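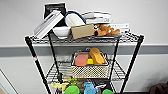 I have a soft spot for the slow horror film, by which I mean the sort where a woman moves into a house in the first five minutes and you don't see anything worse than a damp patch until the hour mark. My friends mostly don't share it. They like a body before the titles, and I'll happily watch one of those with them on a Saturday night with a bag of crisps going round, but if you leave me alone with the remote I'll pick the damp patch every time.

What set me off writing this was sitting through two films in the same week. The first was Skeruvton, which runs to 80 minutes and doesn't waste one of them, if you measure waste by how often somebody screams. The second was Himen, a much longer and much sleepier thing set in a fishing village, where a widow takes in a lodger and the lodger won't eat. I'd heard Himen called boring by nearly everyone who'd mentioned it to me. I went in with my arms folded, and by the end I had my feet up on the sofa so that nothing could get at them.

Now, I want to be fair to Skeruvton, as I enjoyed it a good deal. It has a lovely nasty opening in a car wash, and the masks are good, and whoever did the sound deserves a raise. But I counted the deaths (I do this, it's a bad habit, I've done it since school) and there were 15, and the morning after I could tell you how two of them went. The rest had run together into one long wet thump. I couldn't tell you the name of the girl who lived, either. She had a denim jacket.

Nobody dies in Himen until very late, and when it happens it's off screen, and you learn about it from the way the widow lays the table. She puts out one plate. She looks at it for a bit. I've thought about that plate while brushing my teeth, and while waiting for the bus, and once in the middle of somebody's birthday lunch, when I had to be asked twice whether I wanted cake.

The usual complaint about films like this is that nothing happens, and I do understand it, especially if you've paid for a babysitter and parking. There are slow films that are slow only because the people making them had one idea and a field to point a camera at. Fellik is one of those, I'm sorry to say. I wanted so much to love it! It has a lighthouse, and fog, and a dog that knows something, and then it simply walks up and down the beach until it's time to go home. I stayed for all of it out of loyalty to the dog.

So I'm not arguing that slow is good in itself. What I think is that fear needs somewhere to live, and a film that spends half an hour showing you where the stairs creak and which cupboard sticks is building it a home. When the cupboard opens by itself later on, you know that cupboard. You've practically had your coats in it. In the quicker sort of film the cupboard turns up at the same moment as the thing inside it, and you jump, and it's great fun, and then you're done jumping and you have a sip of your drink.

It helps to see these things with other people, too, which I know sounds odd for such quiet films. I saw Himen at the Doucet, our little cinema behind the market, which has 15 rows and a heater that ticks. A full room being quiet on purpose is a very different thing from a quiet living room. Somebody a few seats along from me stopped halfway through unwrapping a toffee and held it there, half open, for what felt like a whole scene. At home I'd have paused it to put the kettle on, and I'd have broken it, and then I'd probably have told people it was boring.

That's my one worry, really, more than any quarrel over blood. Slow films get watched in kitchens now, with the big light on and a phone on the table, and they can't stand up to it. Skeruvton can. You can miss ten minutes of it frying an egg and come back to find someone else running through the same wood. Himen asks you to sit down and keep still, and I don't think that's rude of it, though I can see how it might come across that way after a long day.

If you do try it, give it until the scene with the nets. If you still feel nothing after that, turn it off with my blessing and put on the one with the car wash.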